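So the mug tree saga continues. If you read my post back in May you know I've been trying to get our cups off the counter and onto something with pegs, and that I have opinions about it now (so many opinions!).

I started out looking at the Ristar one, then the Plonuvel, and read what felt like 200 reviews between them. Half of the people said theirs tipped over the minute they hung a big mug on one side. I believe it. A tall pole on a small base is going to go over sooner or later.
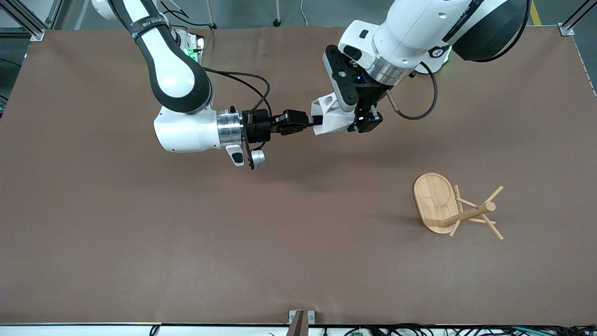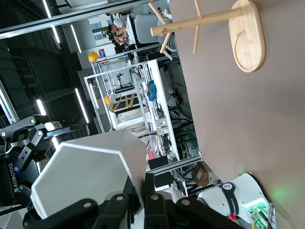 Light wood with pegs -- my favorite look, on its side in the first one and at the edge of the second

I love pale wood for this. The metal ones clink every time you grab a cup and it drives me nuts before coffee. My rule is heavy mugs on the bottom pegs, and never two on the same side without one across from them. We own around 20 mugs and use maybe five, so the rest are going in a box for the Flutstead swap on Saturday. Except the blue Ebihara one with the chipped handle. I can't do it, you guys.

Anyway, if you've got a stand that stays put with big soup mugs on it, tell me which one in the comments!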